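Notes on Surface Texture and Grasp Learning in Simulation

Our group has completed the first round of the Elis study, and I am using this space to set out what was measured and what we intend to change. The full report will follow after Afia Nutsugah has finished checking the tables.

The question was a narrow one. When a grasping policy is trained entirely in simulation, how much does the appearance of the supporting surface affect its choice of where to close the fingers? Earlier work under the Bustance project had used plain, single-color tabletops. The resulting policies performed well on plain tabletops and poorly on nearly everything else. Tetteh Amoah suggested that we hold the objects, the lighting and the arm constant and vary only the counter.

We prepared 40 surface textures and trained one policy on the full set, with a second policy trained on a single gray texture as a baseline. Each was then evaluated over 200 simulated episodes on textures that had been withheld from training. Food items on plates were chosen as the target objects, as they are irregular in outline and were already available in the Ogola asset library. The policy receives only the view from the wrist camera.
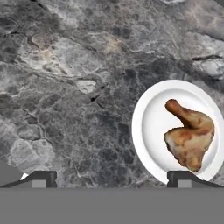

Simulated wrist view: a roasted chicken leg quarter on a white plate, with a veined gray marble countertop.

Marble proved to be the most demanding category. Its veins and dark streaks produce strong edges that have no physical meaning, and the baseline policy frequently placed its predicted contact points on them. In the failures we reviewed, the error was usually made early in the approach, while the plate still occupied a small part of the view.

The baseline policy accounted for 80 failed episodes out of 200. The policy trained on varied textures failed in 40. We consider this a meaningful improvement, with the reservation that both policies were trained from one random seed only. Additional seeds are now being run on the Darico cluster, and the figures should be treated as provisional until those runs are complete.

Two matters remain open. The first is whether a smaller set of textures would have served equally well. The second concerns the plates, which were all white in this round and may have offered the policy an easy cue. Patterned plates will be added in February. Readers who wish to receive the episode logs may write to me at the usual address.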